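Brendthorpe workshop records dish-handling set for two-arm robots

30 Jun 2022

Skollmont has finished the first stage of a recording programme in which human operators teach a pair of robot arms to handle crockery. The company's Brendthorpe workshop logged 500 demonstrations, all made by remote control, and has begun training on them.

Each operator sits away from the table and moves two hand-held leader arms. The working arms copy the movement. Joint positions, gripper opening and video from a fixed camera are stored together, and a run is kept only if the operator marks it as complete at the end.

The task is working with plates in a wire rack. Plates were chosen over cups after trials in which cups proved too easy to grasp from above. A plate standing on edge leaves little room for the fingers, and a small error in wrist angle will push its neighbours out of line.

"Most of the discarded runs come from the approach, before the fingers have closed," said Savita Gautam, who leads the recording work. "Operators can't feel contact through the leader arms, so they learn to slow down near the rim."

Runs are limited to 60 seconds. New operators practise for 30 minutes before anything they do is saved. Tarun Katiyar, who wrote the control software, said the delay between leader and working arms had been cut since the first trials, and that operators now corrected themselves less often in mid-movement.

Training is being handled by Nivitz under a separate contract. Its engineers have asked for more runs in which the operator makes a mistake and recovers, as the present set contains few of them. A second stage will bring the total to 2,000 demonstrations and is due to end in September.

Chaudhary, which supplies the leader arms, is to fit a lighter wrist joint before that stage starts. Existing recordings will remain usable, as the joint layout is unchanged.
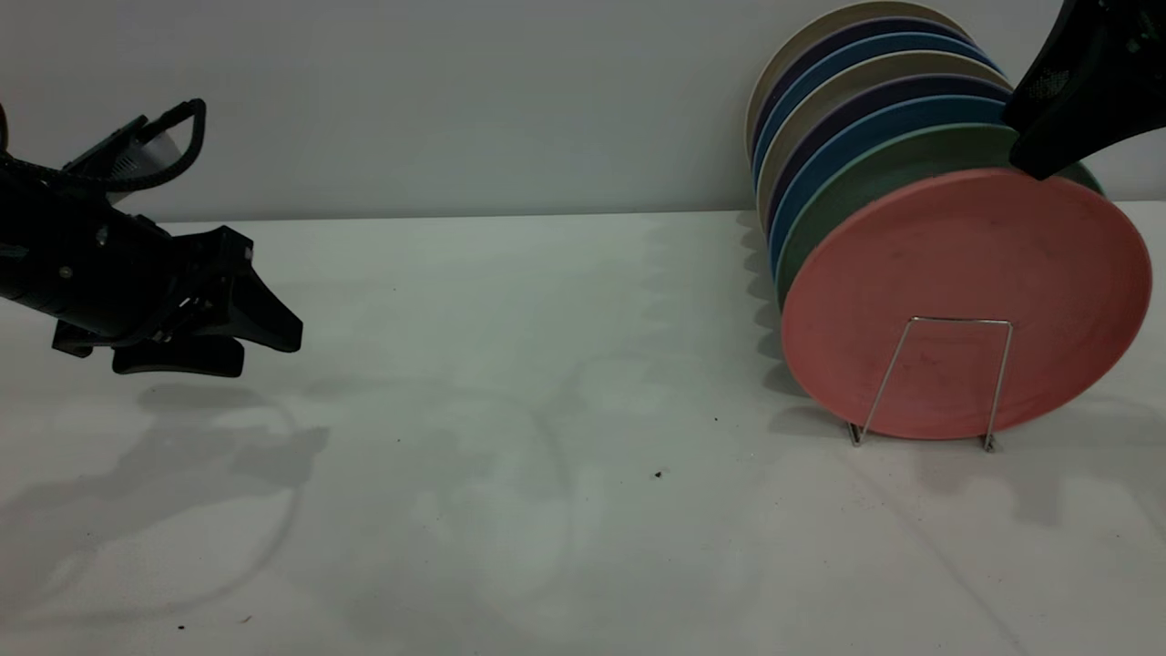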